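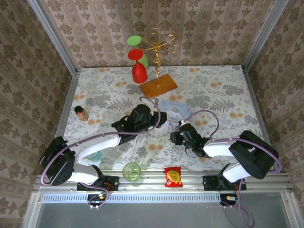
Plastic wine glasses are for people who've given up, a reader in Evport wrote to me after my last column, and I've been arguing with that email in my head ever since. I own 16 of them! Red ones, lime green ones, a few in a purple I regret.

I used to stack them in the cupboard, where they'd wedge together and come apart with a crack. Then I picked up a gold wire rack at the Plollell flea market (it was 30 dollars, I got it for less) and now a couple of them hang upside down by the foot, right out on the table. A red and a green together look like a party even when it's me and a bag of chips.

And the table matters, I think. Mine gets a flowered cloth, ferns and blossoms all over, because plain white makes colored plastic look like a picnic. Busy wallpaper helps too — damask, stripes, go ahead and have both. My mother's dining room had both and over 870 guests must have survived it.

Two small habits from my house. Hang the glasses only once they're fully dry, or you'll get drips on the wooden base. And leave a blank card and a pen nearby, so people can write down what they brought. Last August someone wrote "Tang, sorry" on ours, and I still have it tucked in the drawer with the corkscrews.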